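Folding on the bed vs. folding at a table

mossybanister
Settle something for our household, please. I have always folded laundry on the bed. Everything gets dumped on the mattress on Sunday, and I stand there and work through it while somebody keeps me company, and then it all goes into drawers. My sister-in-law Zawadi Chege stayed with us in February and told me – very kindly, she is a kind woman – that I'm wrecking my back and should use a table. I'm 41 and my back does complain, so I'm listening, but our table is tiny and usually has a puzzle on it.

Purba_hill
Bed, always. A queen fitted sheet needs room to spread out and I don't know a table that has it. I also like that you can't go to sleep until you've finished, which has saved me from many a Monday pile.

tellell2000
I'll disagree with Purba, with love. You can't go to sleep until you've finished OR until you've shoved the whole heap onto a chair, and I have been a chair person since college. Table for me. Jeans especially, because I want something firm under the seams when I smooth them out, and a mattress just swallows them.

Purba_hill
A soft mattress, maybe! Ours is firm and jeans come out fine. Legs together, smooth from the waist down, fold in half and then in half again.

mossybanister
Well, jeans and the big blue sheet are the two things I fuss over most, so let me put both up for judgment.

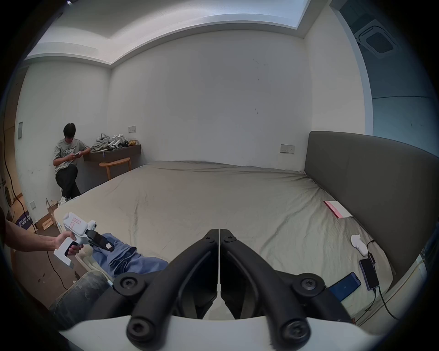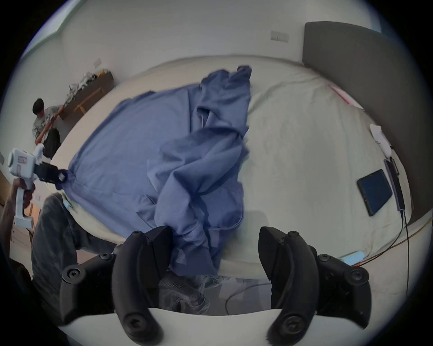 Light blue jeans in the first one and the blue sheet in the second, neither of them folded yet.

Gronach_Jo
Can I ask a plain question while we're all here? How do you fold a flat sheet by yourself without dragging half of it on the floor?

Purba_hill
Lay it across the bed and bring the bottom edge up to the top edge, then fold it side to side, and keep halving until it fits your shelf. Keep it on the mattress the whole time and smooth out the creases after each fold.

tellell2000
Okay, I'll give you flat sheets. Jeans are still going on the table.

arnside_lou
We bought a folding table for 2000 sorts of chores and I use it for laundry and nothing else. Cleared the back trouble right up for me, though I do miss having the bed to spread out on. Mossy, could you kneel on a cushion instead of bending over?

mossybanister
Lou, I hadn't thought of a cushion! My knees aren't wonderful either but I'll try it this Sunday and let you all know. The puzzle stays on the table.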